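The Fare to Umorside

The bus to Umorside left at six, and Efua Quaye had the fare in her coat, 300 in notes and seven in coins. She had counted it in the kitchen with the light off.

Her brother Kwesi was awake anyway. He sat on the back step lacing his boots.

"You told Dede?" he asked.

"I left a letter."

"She can't read your writing."

Efua sat down next to him. Their aunt had raised them both in this house for 14 years and had never once gone past the market at Agyeman. The letter said September, maybe sooner. It didn't mention the job, or that the job came with a room.

Kwesi finished one boot and started on the other. He would walk her to the stop. Neither of them had said so.
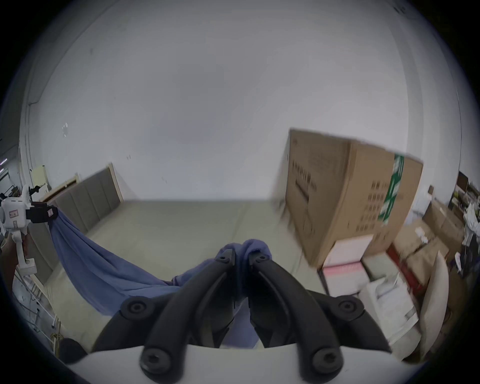
Dede said later that she had heard the gate and stayed in bed on purpose, and that a girl who counts coins in the dark has already gone. She kept the letter in the flour tin. It was Tuesday before she asked Kwesi to read it to her.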